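Lab Purchasing > Simulation and Compute

Before we sign off on the second Relier license I'd like the list to see what the current seat gives us. The counter set is running with the arm from the quote.

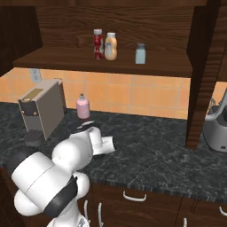
Hamdia Dinsa
Equipment planning, Solanki

Tatu Kaijage wrote on 14/12/2025:
> Can someone tell me why we need 81 hours of render time
> a month when the real arm isn't budgeted until June? I'd
> sooner put the money toward the Ginent gripper.

Tatu, the 81 hours covers wrist views as well as the outside view. Dropping the wrist views would bring it down to 41, but grasping is the part we want to test before buying fingers.

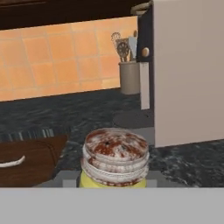
Wrist view, jar between the fingers.

Dasora quoted $2,142 for the year, plus $300 if we want more kitchen objects. I would pay the first and hold the second until the spring. The set we have already puts a whisk and a spatula in one crock, next to a boxy appliance, and that is enough clutter for the reach tests on our plan.

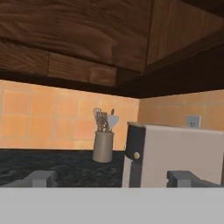
The Ginent gripper should stay on the June list, with one question for the vendor first: how wide does it open? I'd like that in writing. The simulated fingers are set well apart when empty, and if the real pair opens less than that, our reach results won't carry over and we'd be paying for the hours twice. Please send objections to the list by Friday.

Hamdia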